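El taller de robótica de Hernness presenta su cocina a escala y prepara la muestra de noviembre

Mayo de 2022

El Centro de Formación Técnica Hernness ha presentado los primeros resultados de Follama, el proyecto anual de su taller de robótica, en el que los estudiantes programan un brazo manipulador para realizar tareas domésticas en una cocina de juguete. La iniciativa se incorporó este curso a la oferta complementaria del centro y cuenta con 79 alumnos inscritos, repartidos en 2 turnos.

El ejercicio central del segundo trimestre consiste en localizar un paño sobre la encimera, sujetarlo y trasladarlo a un punto indicado por el profesorado. Los equipos trabajan con menaje infantil y alimentos de imitación, que obligan al programa a distinguir el objeto pedido entre otros de forma y tamaño diversos.

«Los materiales blandos son los que más trabajo dan a los alumnos – una lata conserva su forma, mientras que una tela cambia cada vez que se toca», señaló la coordinadora del taller, Mei Lyons, durante la presentación ante las familias. 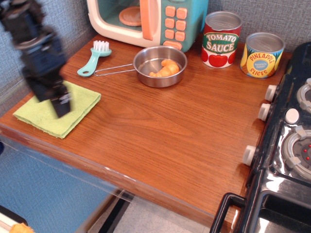
El brazo robótico se aproxima al paño verde claro en la cocina de prácticas del proyecto Follama.

Cada equipo lleva un cuaderno de ensayos en el que anota la posición inicial de los objetos, la versión del programa y el resultado de cada intento. Según los datos facilitados por el centro, entre ambos turnos se han registrado 4,000 intentos desde el inicio del curso, de los cuales 1,000 corresponden al ejercicio del paño. Los cuadernos quedarán a disposición de los grupos del próximo año.

El responsable de la asignatura de programación, Vichien Rattanakul, indicó que la evaluación no se limita al éxito de la maniobra. La rúbrica valora también la claridad del código, el cumplimiento de las normas de seguridad y la capacidad de cada equipo para explicar sus errores ante el resto del grupo. Ningún alumno puede poner en marcha el brazo sin la presencia de un docente.

El taller continuará después del verano con una tarea de mayor duración, en la que el brazo deberá ordenar varios utensilios de forma consecutiva. Los equipos que superen esa fase representarán a Hernness en la muestra interescolar Flavgate, prevista para noviembre, en la modalidad de manipulación de objetos.

Las solicitudes de plaza para el próximo curso se presentarán en la secretaría del centro, situada en el edificio Yimyam. Tendrán preferencia los estudiantes que hayan cursado el módulo de introducción a la programación.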